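Lemonade evenings return to the Usuga hall in Pukoncombe

The Usuga hall in Pukoncombe opened its drinks course again this month, and all 31 places were taken before the first evening. The course teaches people to mix simple cold drinks without alcohol. It runs for 7 weeks, and each evening lasts from six until half past eight.

The tools are few. Everyone works with a cutting board, a lemon, a steel jigger and clear plastic cups. The organizers say that glass will come only in the last part of the course, when people are more sure with their hands. The first lesson is about measuring. A double jigger has one bigger cup and one smaller cup, and many beginners fill the wrong one.

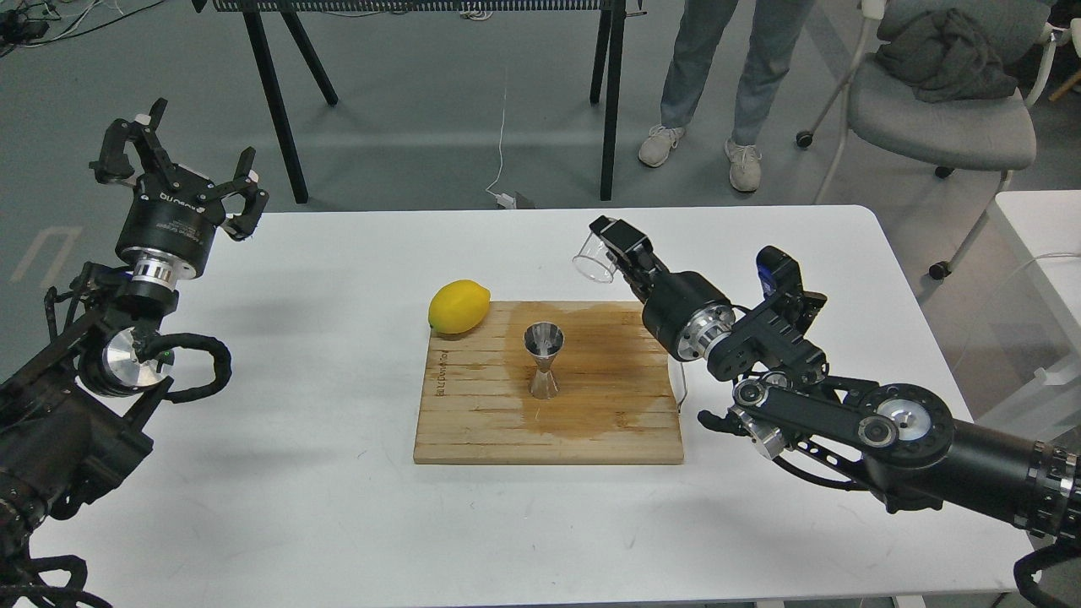 The second lesson is about cleaning, and it was added after many requests from last year. Tea and dark syrup go quickly into a bamboo board, and the mark is hard to remove if it stays overnight. The course teaches to wipe the board at once, then rub it with half a lemon and coarse salt, and let it stand on its side to dry. A little food oil once in a month is also advised - but not too much, or the board becomes sticky.

The fee is 129 for the full course, and the lemons and syrups are included. People from Nurnmont can take the late bus home, which stops by the hall four times in the evening. The Fukon grocery store on the same street gives the fruit at a lower price.

A second group is planned for March. Names can be left at the hall desk in the afternoon, from two o'clock. Those who were on the waiting list this time will be asked first.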